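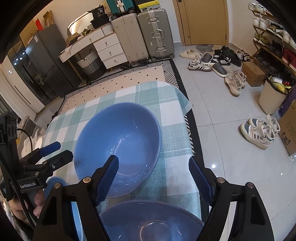 Two hand-held grippers over a checkered tablecloth, blue bowls on the table.

Skumer Tabletop Set, README
Maintained by Maarja Ozoliņš and Berhanu Yimer
Last revised Saturday, May 6, 2023

Summary

Skumer is a licensed set of two-handed tabletop recordings made in lived-in homes with paired hand-held grippers. It is sold by Warkeck as a download, with loader code and a support plan. This file covers the Home tier. The Kitchen tier has its own README.

Contents

The Home tier holds 200 episodes of bowl and dish handling. Each episode folder contains:

video/ one file per gripper camera
pose/ gripper position and rotation, one row per video frame
width/ jaw opening in millimeters
meta.json task name, home code, operator code, split

Left and right streams share one clock. Timestamps are in microseconds from the start of the episode. Episodes with a clock gap over 8 milliseconds were dropped before release.

Video is wide-angle and is shipped uncorrected. Straight edges near the border will look bent. Lens parameters are in calib/ and the loader can undistort on request (slow; cache the result).

Installing the loader

Unpack the archive, set SKUMER_ROOT to its path, and run check_root before anything else. It compares file sizes and hashes and writes a report to the same folder. A failed hash on a pose file usually means an interrupted download.

Known issues

Glossy bowls carry reflections from room lights. Depth estimated from these surfaces is noisy and no depth is supplied.

The other gripper often enters the view and may hide part of an object. There are no occlusion labels.

Backgrounds are cluttered and were left as found. Models trained on plain backdrops should be retested.

In 5 episodes the width stream starts late. They are listed in late_width.txt and skipped by default.

License and contact

One site per license. Trained weights may be shared; raw video may not. Send defect reports with the episode number to Karabo Radebe at Warkeck. Loader patches go to Aivar Eglītis.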